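Casual Housekeeping and Linen Staff — Pakwood Guest Rooms

Pakwood Guest Rooms | Casual, with chance of permanent part time | Posted in Housekeeping, Cleaning, Hospitality

4 positions. Start as soon as we can get you in, summer bookings are already filling up and we are short.

Who we are

Small accommodation place, family run, main building plus the units down the back. Used to be a motel, older locals will remember it as the Sturkarus. Mostly workers during the week and families in school holidays. Quiet spot, free parking out front, bus stop at the bottom of the hill.

The job

Stripping and making beds, bathrooms, floors, kitchenettes, rubbish. Restocking tea, coffee, milk, soap. Linen room work as well — washing, drying, folding, putting away. You will be doing a bit of everything, we don't split it into room people and laundry people any more.

We also do guest laundry now. Guests leave their clothes out, you bag and tag, it comes back folded the same arvo. Shirts, work gear, kids stuff. Has been really popular with the long stay guests so folding matters. If you can fold a T-shirt so it stays folded you are ahead of most people who apply. If you can't we will show you.

Check pockets. Every time. Tissues, receipts, earbuds, somebodys car key last winter. Guest phones, chargers, wallets, tablets stay exactly where they are unless you have to move them to make the bed, then they go on the bedside table, face up, where the guest can see them. Anything left after check out gets written in the lost property book with the room number and your initials.
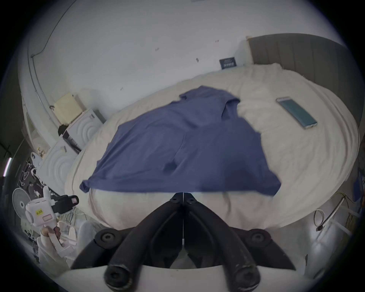
T-shirt on the bed, in both.

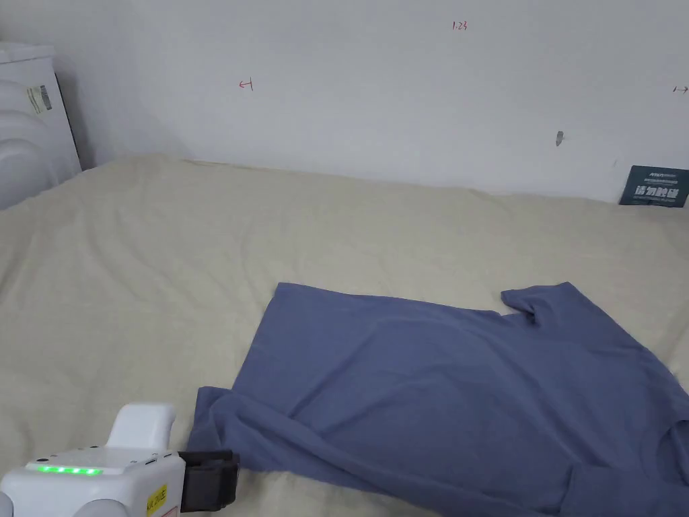
Hours

Most shifts 9.30am to 2pm. Check out is 10, check in is 2, so the middle of the day is flat out and there is no way round that. Some linen shifts 3pm to 6pm if you want extra. Weekends shared around, you will be asked to do at least every second one. Christmas and Easter — please tell us now if you can't, not the week before.

Roster goes up a fortnight ahead. Swaps are fine, sort it between yourselves then text Baiba so the sheet is right.

Pay

Casual rate under the award, weekend and public holiday penalties on top. Super paid. Paid fortnightly into your account. Trial shift is PAID, we don't do free trials.

Shirts supplied (two, you wash them). Bring your own black pants and closed in shoes with a decent sole. The bathroom tiles in the back units are slippery.

What we need from you

Able to lift, bend and be on your feet the whole shift. Mattresses are heavy and there are stairs to the top rooms, no lift.

Reliable. If you are sick you are sick, just ring before 8.

Okay to work by yourself in a room with other peoples things in it. Police check needed before you start, we pay for it.

Right to work in Australia.

Own transport is handy for the early starts but not a must.

Nice to have, not required: hotel or aged care cleaning, commercial washer experience, first aid. Juniors welcome to apply if you have finished school. Returning to work after a long break, also fine. Two of our best people had never cleaned for a living before they came here.

Training

First three shifts you are paired up. We go through the chemicals, colour coded cloths, the trolley, how the keys work, and how we like the beds done. Corners are hospital style on the bottom sheet only. The Rarnotico dryers have their own way of doing things so please don't touch the settings untill somone has taken you through them. Filters get cleaned after every second load.

How to apply

Email or drop in a short resume, one page is plenty. No cover letter. Do put:

Your name and a phone number you answer
Which days and times you can do
When you could start
One person we can ring who has worked with you

Quote job 3948 in the subject line so it doesn't end up with the maintenance applications. Drop ins to reception between 2.30 and 5 please, mornings are hopeless.

Ask for Baiba Luik. She does the rosters and the interviews. Interview is a chat and a walk round the rooms, allow half an hour.

Ad stays up until all spots are filled. We will ring everyone who gets an interview and text everyone who doesn't. If you applied last November and missed out please do try again, we kept your details but need your new availabilty.

No agencies thanks.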